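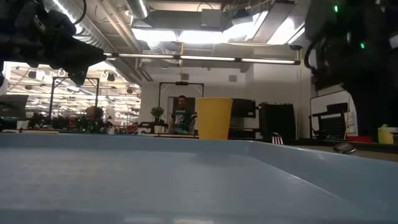

Yellow cup, fork and spoon, behind the tray.

Caught the owner of Bellini between the lunch crowd and the school run, 28/04/2018, and she talked the whole time she was wiping down. Bakery, tea room, seven tables. She bakes, her sister does the till.

The thing everyone comes for is the seed cake. Caraway, lemon, a lot of butter. "My grandmother made it in a roasting tin because that's what she had," she says. "I tried round tins for a year. Wrong. The corners are the best bit."

How long in the oven? "35 minutes, then I look. Then maybe five more." She won't give the full recipe. Fair enough.

She was at Gostis before this, the big place by the station, and left after 15 years. No hard feelings – they still lend her a mixer when hers packs up. "Early starts there too. At least now it's my own alarm clock."

Mornings: up at three, ovens on, bread first, then buns, then cakes as the heat drops. She used to buy flour from Redoretti but they stopped delivering out this far, so its Zomia now. Coarser. She had to relearn her own buns, she says, and the first batch went to the neighbor's hens.

I asked about raisins in the seed cake. Long silence. "People ask. I let them ask."

And grandchildren? Two, both under six, one will only eat the icing. The older one stands on a crate and cracks the eggs on her days off nursery. "Shell everywhere. She's getting beter."

Plans for May – a rhubarb tart, if the rhubarb behaves, and maybe opening an hour later. "Maybe," she says again, already counting out teaspoons for the next table.

I took two slices home. One made it.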